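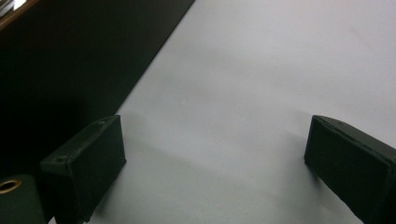
Saltosham Sewing Room — Machine Care Team

Section 7: Setting the thread tension on the Vītola

Okay, you've got the machine threaded and a full bobbin sitting in its case. If you haven't, go back to Section 6 first, and don't skip the bit on winding slowly (I did, and I spent an evening picking a bird's nest out from under the needle plate).

I'm writing this for the Vītola because that's what we have on every table. My own machine at home is an Ornholm and the dial runs the other way, so if you're following along on something else, check your own booklet.

1. Switch the machine on and raise the presser foot. The tension discs only open when the foot is up, and thread that never got between them will give you loops no matter where you set the dial.

2. Turn the top dial to 4. I start everything there, even denim.

3. Cut a scrap from the same fabric you're going to sew and fold it double. Please use the real fabric! A bit of old bedsheet tells you nothing useful if the project is stretchy.

4. Put a dark thread on top and a light one in the bobbin. You'll swap back later, but for the test it makes the stitches so much easier to read.

5. Sew a straight line as long as your hand, then take the scrap out and look at both sides.

6. If the light thread is poking up on top, your top tension is too tight. Go down half a number and sew another line next to the first. If you see dark loops underneath, go up half a number.

7. When both sides look the same, write the number on the scrap in pencil and pin it to your pattern envelope. Mirjana Tomić started doing this and now I have a whole drawer of them.

Note: for very thin fabric like voile I usually end up between 2 and 3, with a new fine needle. An old needle will make you think the tension is off when it's really just blunt.

Caution: leave the little screw on the bobbin case alone unless you've tried everything above. If you do have to turn it, make it a tiny nudge, and mark where it was first. Those screws are short and they love to fall out — work over a tray.

Caution: switch off and unplug before you take off the needle plate. Yes, even for a second.

Still getting loops? Take the thread out completely, top and bottom, and start over from the spool. I know it's annoying, but that fixes it for me more often than the dial does. After that, leave a note for Bujar Georgiev with the machine number and your test scrap attached.

Next: Section 8, Stitch length and width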